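Credit Where a Card Is Copied

By Setsuko Sakamoto, for the Clelthorpe Paper Crafts Guild
Monday, April 5, 2021

The Guild has been asked to state its view on copied designs in the members' exhibition. The question came up after the last show, when two cards hung on the same panel shared a layout, a fold and very nearly a colour scheme, and a visitor wished to know which maker had thought of it first. Neither had. Both members had followed a layout circulated in a newsletter, and both said so at once when asked. The difficulty was that the exhibition gave them nowhere to say it beforehand. The entry form asked for a name, a title and a category. It did not ask where the design came from.

This essay sets out the case for adding one line to that form. The views are mine, although they have been discussed at length with the exhibition stewards, and some of the stewards do not share them.

Copying is an old and respectable part of our craft. Most members learned to fold, score and layer by making somebody else's card. The beginners' evenings at Closgate depend on it: the tutor sets out a finished piece, and the room makes it again with whatever paper is to hand. No reasonable person would call this dishonest. A quilter works from a published block, a knitter from a pattern, a baker from a recipe card in an aunt's handwriting. Paper crafters are in the same position and need not be embarrassed by it.

Trouble begins when a piece leaves the workroom. A card sent to a friend makes no claim about its origin, and the friend is unlikely to care. A card hung on a wall with a maker's name beneath it does make a claim, whether the maker intends it or not. The public reads the label and assumes that the named person devised what they are looking at. When there is a ribbon attached, the assumption grows stronger. The original designer, who may have spent several evenings working out a difficult gatefold and then shared it without charge, is absent from the label altogether.

Our rules were drawn up when members had fewer sources. A design came from a library book, a magazine or the person in the next chair, and the stewards generally recognised it. Today a member may see a great many cards in a single sitting, save a handful, and return to them months later with no clear memory of who made which. Jamila Mollah, who has judged the folded forms class for 8 years, told the stewards that she no longer tries to guess. She judges the cutting, the glue lines and the balance of the piece, and she leaves the question of invention alone. That is a sensible course for a judge. It is less satisfactory for a guild that awards a separate prize for original design.

The remedy I propose is modest. Each entry form would carry a line reading "Design source", to be completed in the member's own words. "My own" would be acceptable. So would "from a class", "adapted from a card by a friend", or "seen online, designer not known". The stewards would print the line on the exhibition label in the same size of type as the title. No entry would lose marks for naming a source, and no entry outside the original design class would be refused on account of it.
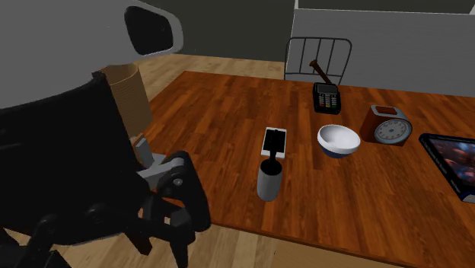
A table with a reddish-brown wood-grain top, set on a plank floor.

Three objections have been raised, and they deserve a fair answer.

The first is that the rule would frighten beginners. Mudassar Sial, who runs the introductory course, is concerned that a new member who already doubts her work will read the line as an accusation. I take this seriously. The wording matters, and so does its place on the form. It should sit beside the line for materials, where it will be read as a plain matter of record. It may also help the beginner. A member who writes "from the spring course" has told the viewer that she is learning, and viewers tend to be kind to people who are learning.

The second is that nobody can say where an idea begins. A shaker window, a belly band, a row of stitched hearts along a lower edge: these belong to everyone. If every common element had to be traced, the labels would be longer than the cards are wide. I agree entirely. The line should refer to the design as a whole. A member who has used a common fold with her own arrangement of paper and colour has made her own card and should say so without worry. A member who has reproduced another person's arrangement, element for element, knows that she has done so. Between those two lies a wide stretch of honest doubt, and there the word "adapted" will serve.

The third objection is practical. The Guild received 400 entries for its October show, and the labels were typed by hand over one weekend. Güven Bayram, who typed a good share of them, has pointed out that another line means more time and more spelling mistakes. He is right. I would suggest that the titles go first. Many members leave the title blank, and the labels then read "Untitled" down the length of a panel, to no one's benefit. If a choice must be made between a title and a source, the source is of more use to the visitor.

There is also a matter of sold work. The Padilla table, where members sell cards in aid of the building fund, has never been covered by exhibition rules. A card sold there is made for money, even when the maker keeps none of it, and some designers who share their work freely ask that it not be sold. We have tended to overlook these requests on the ground that the sums are small. I do not think the size of the sum answers the point. Where a designer has asked that a pattern be kept for personal use, the card should not go on the table. Where the designer is silent, a short credit on the back of the card is a fair courtesy and takes very little pencil.

Kits present a harder case. A kit such as those we buy in from Vaklow arrives with the pieces cut, the sentiment printed and a picture of the finished card on the lid. Keabetswe Steyn has argued that kit cards should have a class of their own, and has put the case well: assembling one neatly is a skill, and it is a different skill from designing a card from a blank sheet. I should like to see that class tried for one year. Until then, the kit should be named on the form like any other source.

It will be said that all of this is a great deal of fuss over a folded piece of card. Perhaps it is. Members do, however, give their evenings to this work, and they notice when their own designs turn up under another name. I have received two letters on the subject since the show closed, both courteous and both a little hurt. One writer did not want a prize, an apology or a change in the results. She asked only that, next time, someone mention that the pop-up fence had been hers.

The stewards will consider the revised form at their next meeting. Members who wish to comment may do so in writing, and comments from those who have never exhibited are especially welcome. The draft wording is pinned beside the paper trimmer at Closgate, and copies may be taken away.

Recent items
Storing Pattern Paper Through a Damp Winter
Notes for Judges: The Folded Forms Class
Envelopes and the Odd-Sized Card
Closgate Beginners' Evenings: What to Bring
Letters: On Glitter in the Shared Workroom
Padilla Table Roster and Pricing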